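La bandeja de Domus ya nos sale (casi siempre)

¡Por fin puedo contar algo bueno de Domus! Llevaba meses dando la lata con el asunto de las dos manos.

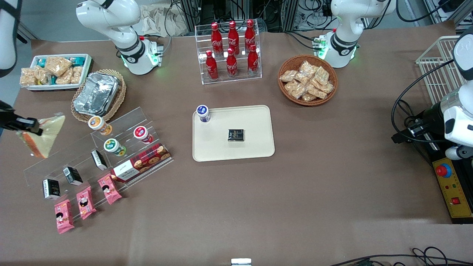
La pinza derecha con el pan envuelto; en el centro, la bandeja con un par de cosas.

Grabamos 543 demostraciones teleoperadas y la política que salió de ahí era, siendo generosa, torpe: con los envoltorios de plástico se volvía loca. Lo que nos salvó fue quitar 29 episodios en los que yo misma dudaba antes de cerrar la pinza (sí, los malos eran míos, qué vergüenza) y predecir las acciones en bloques de 8 pasos. ¡Menuda diferencia! Ahora agarra el pan sin aplastarlo y los dos brazos ya no se estorban tanto. Con las botellas seguimos peleando, y el lunes probamos en Gullmont con otra mesa y otra luz, a ver qué pasa.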